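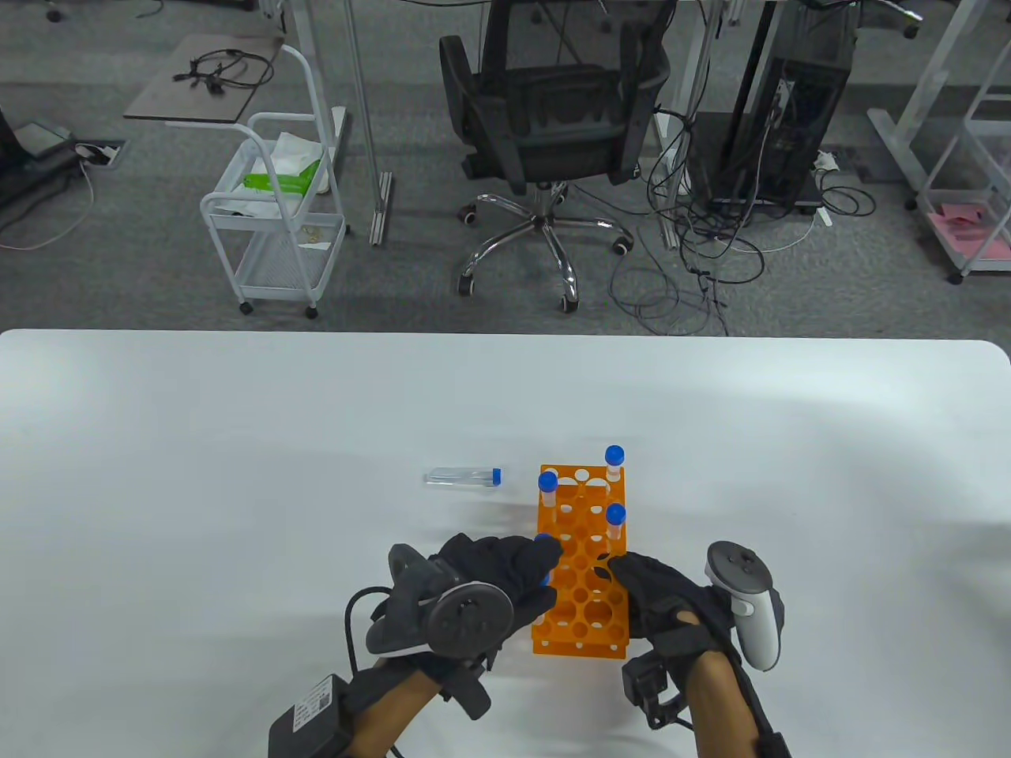 컨트롤러를 손등에 다시 묶고 나면 캘리브레이션은 처음부터 다시 해야 하나요?

손등 오프셋만 다시 잡으면 된다. 기준 좌표계는 테이블에 묶여 있어서 테이블을 안 건드렸으면 그대로 쓴다. 단 장갑을 새걸로 바꿨으면 손가락 쪽도 다시.

지난번 글에 이 얘기를 빼먹었더니 메일이 와서 먼저 적음. 오늘은 시간이 없으니 짧게, 라고 쓰고 또 길어지겠지.

Kernska 셀 정비 메모, 4월분. 시험관 꽂기 작업 받는 그 셀이다. 사람 손으로 튜브를 랙에 꽂고, 손 궤적을 받아서 나중에 로봇 쪽으로 넘긴다. 로봇 쪽은 Okia 팔인데 그건 다른 방에 있고 오늘 얘기는 아님. 오늘은 손에 차는 쪽.

아침에 켜는 순서부터. 전에 두 번이나 꼬여서 벽에도 붙여놨다.

컴퓨터 먼저. 그다음 손목 장치. 컨트롤러는 맨 나중. 컨트롤러를 먼저 켜면 좌우가 바뀌어 잡히는 날이 있다. 매번은 아니고 가끔. 그래서 더 짜증난다. 우리 건 왼손이 까만 거, 오른손이 흰 거라 화면에서 색으로 바로 확인한다. 같은 색 두 개로 하던 시절에는 반나절치를 좌우 뒤집힌 채로 받은 적도 있음. 그날 데이터는 다 버렸다.

스트랩. 이게 제일 중요한데 제일 대충들 한다. 손등에 얹은 컨트롤러가 흔들리면 궤적이 통째로 떨린다. 너무 조이면 손가락이 저려서 엄지가 안 벌어지고. 내 기준은 주먹을 쥐었다 폈을 때 컨트롤러가 따라 돌지 않는 정도. 숫자로 적고 싶은데 사람마다 손이 달라서 못 적겠다. 버클은 손등 한가운데로 오면 안 된다. 컨트롤러 밑에 깔리면 한쪽이 들뜬다. 약간 바깥으로 빼서 잠글 것.

벨크로는 소모품이다. 우리 기록으로는 1,000회 차고 벗으면 눈에 띄게 약해진다. 그 전에 교체. 아깝다고 테이프 감지 말것. 테이프 감았다가 세션 중간에 풀려서 캡 위로 컨트롤러가 툭 떨어졌다. 튜브는 멀쩡했는데 내가 안 멀쩡했음.

손목 장치는 맨살에 바로 차도 되긴 하는데 땀이 나면 미끄러진다. 여름엔 밴드를 하나 깔아야 할 듯. 라벨은 떼지 말기. 시리얼이 거기밖에 없다. 작년에 하나 떼버려서 Villard에 교환 보낼 때 고생했다. 접수 담당 쪽에서 사진을 달라는데 찍을 게 없으니.

케이블. 바닥에 너무 많다. 나도 안다. 언젠가 덕트를 깔 거다. 당장은 손목에서 나오는 선만이라도 팔꿈치 쪽으로 한 번 돌려서 여유를 주고 시작한다. 여유가 없으면 손을 랙 끝까지 뻗을 때 커넥터가 당겨지고, 당겨지면 아주 잠깐 끊기는데 화면으로는 안 보인다. 로그에서만 보인다. 이번 달에 로그 3,330줄을 눈으로 훑고 나서야 알았다. 눈이 빠지는줄. 이제는 끊김 줄만 골라주는 스크립트를 돌린다. 진작 짤걸.

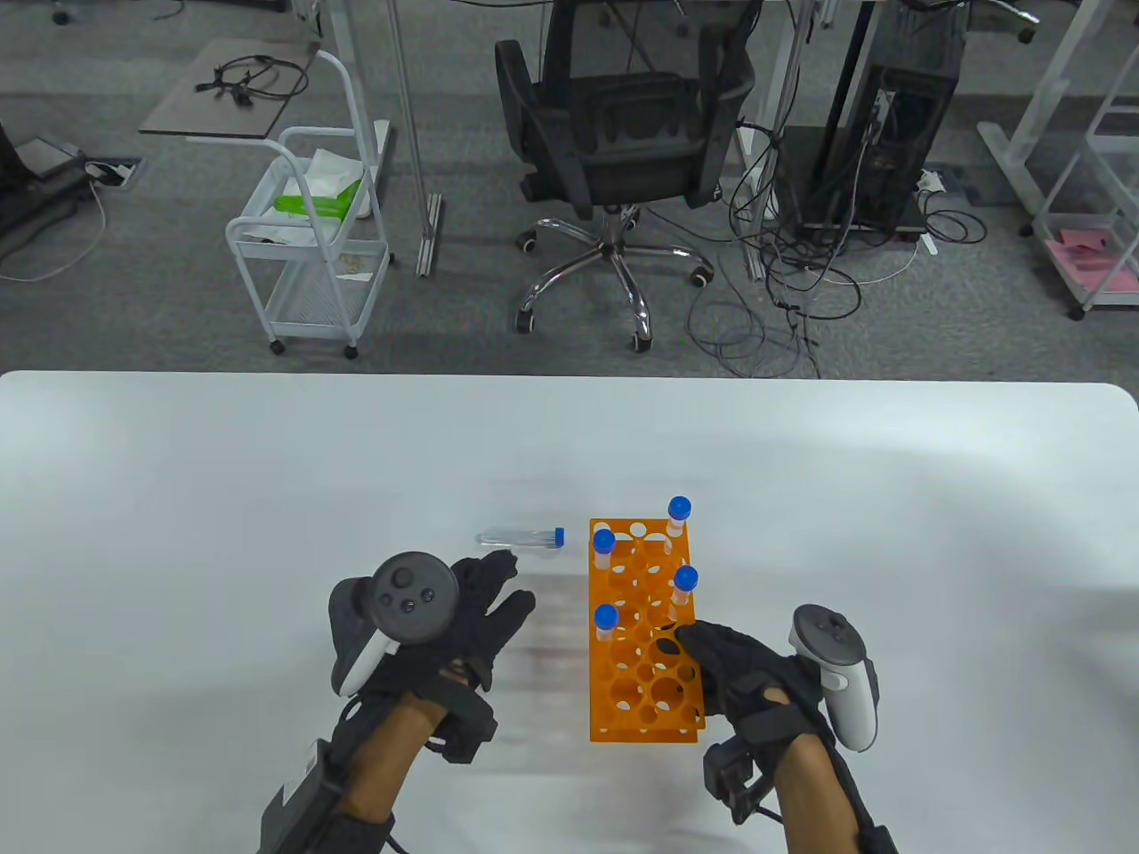

랙 위치는 얼마나 정확하게 맞춰야 하나요?

테이블 기준점에서 2mm 안이면 충분하다. 그보다 어긋나면 나중에 궤적을 겹쳐 볼 때 구멍 중심이 번져 보이고, 재생할 때 캡 쪽이 먼저 기울어진다.

랙은 긴 쪽이 몸 앞에서 저쪽으로 뻗게 놓는다. 가로로 놓아본 적도 있는데 두 손이 자꾸 부딪혀서 그만뒀다. 컨트롤러 링이 생각보다 자리를 많이 먹는다. 맨손이면 아무렇지도 않은 동작인데.

랙이 가벼운 게 문제다. 플라스틱이라 튜브를 꽂다가 슬쩍 밀린다. 그래서 한 손은 랙을 누르고 다른 손으로 집는 걸 기본 동작으로 정했다. 처음엔 양면테이프로 붙였는데 그러면 데이터가 다 고정된 랙 데이터가 된다. 로봇 쪽에서 랙이 조금만 움직여도 못 따라가더라. 누르는 손까지 같이 받는 게 낫다는 게 지금까지의 결론. 바뀔 수도 있음.

튜브는 랙 왼쪽에 눕혀서 시작, 캡이 랙을 향하게. 굴러가면 다시 놓고 그 에피소드는 버린다. 굴러가는 걸 쫓아가서 잡은 것도 살리자는 의견이 있는데 나는 반대. 일단 따로 폴더에 모아는 두고 있다.

구멍 크기가 섞여 있는 랙이라 튜브랑 안 맞는 구멍에 꽂으면 헐렁하게 선다. 큰 구멍에 꽂힌 건 메모에 표시할 것. 안 하면 나중에 기울기 값이 이상하다고 또 연락 온다.

장갑. 손끝이 닳으면 캡을 집을 때 미끄러진다. 손가락 끝을 빛에 비춰보고 올이 성기면 교체. 세탁은 하지만 건조기는 안 됨, 줄어든다. 줄어든 장갑에 손을 넣으면 위에 뭘 얹어도 위치가 틀어짐. Hegazy에서 주문하는데 배송이 느려서 마지막 한 켤레를 꺼내기 전에 미리 넣어야 한다. 이번에 또 늦었다. 지금 넣으러 가야 함.

오프셋 잡는 법은 여러 번 물어봐서 한 번 더 적어둔다. 손바닥을 테이블에 납작하게 붙이고 숨 한 번 쉬는 동안 가만히. 그다음 검지 끝을 기준점에 대고 또 가만히. 반대손 같은 식으로. 테이블에 붙일 때 손목이 들리는 사람이 많은데 손목 장치가 두꺼워서 그렇다. 테이블 가장자리 밖으로 손목을 빼면 된다. 나는 이걸 한참 몰라서 왼손 높이가 계속 떠 있었다.

값이 어제랑 많이 다르면 그냥 진행하지 말고 다시 차고 다시 잰다. 두 번째도 다르면 장갑부터 의심. 컨트롤러 탓이었던 적은 딱 한 번이고, 그건 배터리 접점이었다. 알콜 묻힌 면봉으로 닦고 끝.

끝낼 때. 컨트롤러 먼저 끄고, 손목 장치, 컴퓨터는 마지막. 켤 때랑 반대. 저장 완료 뜨는 거 보고 끌 것. 뜨기 전에 끄면 마지막 에피소드가 빈 파일로 남는다. 지금까지 쌓인 게 2,024개인데 그중 빈 파일이 몇 개 있어서 골라내는 중이다. 범인은 대체로 나.

남은 일. 벨크로 교체, 손목 케이블 여분 확인, 기준점 스티커 새로 붙이기(귀퉁이가 일어남). 스티커를 바꾸면 좌표계부터 다시 잡아야 해서 미루는 중인데 이번 달 안에는 해야 한다. 하고 나면 전후 값을 여기 올리겠음.

장갑 주문하러 감.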